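Woodworking and Finishing > Indoor Furniture
Thread: Bare pine table, what to put on it (and where to put it)

plumbline_ed
Posts: 468
October

I have a solid pine table that came to us unfinished. Light color, kind of yellow, grain running the long way. It is going against a plain white wall in a room that gets used for bench type work during the day and homework at night. Long side to the wall, outlet just above the top.

Two questions. First, what finish would you use if the table will have things dragged across it but almost never food or drink. Second, do you leave a gap between the table and the wall or push it tight. My wife wants it tight. I think it will mark the paint.

I have half a can of Wollow water-based satin left from the stairs and would like to use it if it makes sense.

gritty220
Posts: 725

Use the satin you have. Pine is soft and no finish is going to stop dents, so pick the one that keeps the color where you like it. Water-based stays pale. Oil-based poly will turn that top orange in a few years, faster if there is a window.

Sand to 150, wipe it down, wet it with a damp rag, let it dry, knock the fuzz off with 220, then coat it. Three coats on the top, two on the underside.

Leave a gap.

marnock

I would not put poly on it at all. When poly gets scratched you have a white line and the only real fix is to sand the whole top. Hardwax oil, you rub a little more in at the scratch and go back to work. I have had Ludine oil on a pine bench top for a long time. It looks used but it does not look bad.

Agree on the gap.

gritty220

Hardwax oil on pine stays soft for weeks. Put a metal box with rubber feet on it in the first month and you will have four feet printed in the finish. Ask me how I know.

marnock

That is too thick a coat. Everybody puts it on too thick. You should be able to wipe it with a clean rag after fifteen minutes and get almost nothing on the rag. If you leave a film, yes, it will be gummy.

gritty220

I did wipe it. I followed the can. It was still printing at three weeks in a heated room.

For a person who already owns the satin I don't see the case for buying a $40 can of something else.

plumbline_ed

Thanks both. I should have said there will be equipment with rubber feet on it some of the time, so that matters. Also clamps on the front edge.

What about yellowing from the wood itself? The sample board I left in the window got darker with nothing on it.

tansy_b

Pine darkens on its own. Finish slows it a little or speeds it up a little but it is going to happen. If you leave something in one place for a year you will find a pale patch under it. Move things around during the first few months and it evens out.

The one thing that helps with the color is a clear with a UV additive, and even that only buys you time. Some people wipe on a thin white pickling stain first. It cancels the yellow. On a white wall I think plain pine looks warmer and I would leave it alone, but that is taste.

On the wall question I will disagree with everyone. Push it tight. A gap of half an inch is the worst choice you can make. Pencils, screws and paper go down it and you have to pull the table out to get them. Either tight, or wide enough to get your hand down.

gritty220

Tight against paint means the back edge rubs every time somebody leans on the front. I have repainted that stripe in two different houses.

tansy_b

Clear felt pads or a strip of felt on the back edge. I cut mine from a roll, 3/8 wide, and stuck it an inch below the top so it doesn't show. No stripe, no pencils on the floor.

plumbline_ed

The felt strip is a good idea and would keep peace here. Does it hold? The ones on our chair legs come off all the time.

tansy_b

Chair legs get sideways force on the floor. This just gets pressed. Put the finish on the edge first and let it cure a week, then stick it. Adhesive on raw pine does not hold well.

oldbanister

Coming from the electrical side. Tight is fine as long as the outlet is above the table and you can get to it without reaching over a pile of stuff. Things people get wrong:

Cords that run down behind and get pinched between the table and the wall. A felt strip gives you an eighth of an inch, which isn't enough for any cord. Run them off the end of the table.

Power strips lying loose on the top. Screw it to the underside near the front leg, or buy one with keyhole slots and hang it.

Wall warts that stick out over the work surface. They get knocked. A short extension of the right rating fixes that.

If the outlet is just above the top, also leave that stretch of table clear. You will want to plug something in there in a hurry at some point.

marnock

Good list. I would add a notch. I cut one in the back edge of mine, an inch deep and three wide, rounded the corners and finished the inside. Cords drop through there and the table still goes tight to the wall. It took half an hour with a jigsaw.

gritty220

I would not cut a notch in a new table.

marnock

It's pine. It's a work table. That is what it's for.

plumbline_ed

No notch for now. Maybe later.

So, satin on top, three coats, felt on the back edge, cords off the left end. Any reason to do the legs the same day?

gritty220

Do the legs first. Then underside, then flip it and do the top last so you are not turning it over on fresh finish. Do the end grain twice, it soaks it up.

Stir the can, don't shake it. If it has been open since the stairs, strain it through a paint filter. There will be skin in it.

dovewell
Posts: 2

New here, same situation but the store near me in Drendotville only has the Ban line of clears, in gloss and semi. Can semi be dulled down? I don't like shine on a table I have to look at all day under a ceiling light.

gritty220

Yes. Let it cure for two weeks and rub it with a gray pad, with the grain, light pressure. Or put semi on for the first coats and order one small can of matte for the last coat. Sheen only depends on the final coat. Check that both are water-based.

tansy_b

The gray pad gives you a nicer feel too. Vacuum after, then a damp cloth. Don't use steel wool with water-based, bits get left behind and rust.

plumbline_ed

Update. Legs and underside are done. Top has two coats, third one tonight after the kids are in bed. The grain raised a lot after the wet rag, so I am glad I did that step. The color went a little deeper but it is still pale.

One drip on the front edge that I didn't see until it was hard. Scrape or sand?

marnock

Scrape. Razor blade, put tape on both ends of the blade so only the middle cuts. Then 320 on that spot and put your last coat on.

plumbline_ed

That worked, thanks. Last coat is on. I'll give it a week before the felt.

oldbanister

Put something under the feet too while it's still empty. Much easier than later.

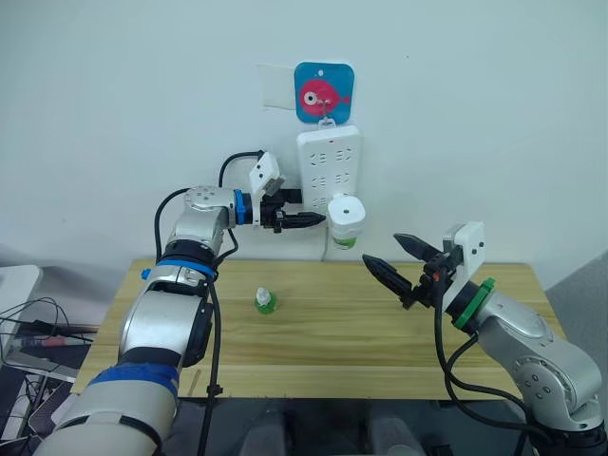

How long should a water-based finish on a pine table cure before equipment with rubber feet can stay on it?

Two to three weeks at normal room temperature is a safe wait for most water-based clears, even though the surface feels dry the same day. Light use is fine after a few days if you lift things instead of dragging them. If rubber feet have to sit in one place before that, put a piece of plain cardboard under them, and go by the can if it gives a longer time.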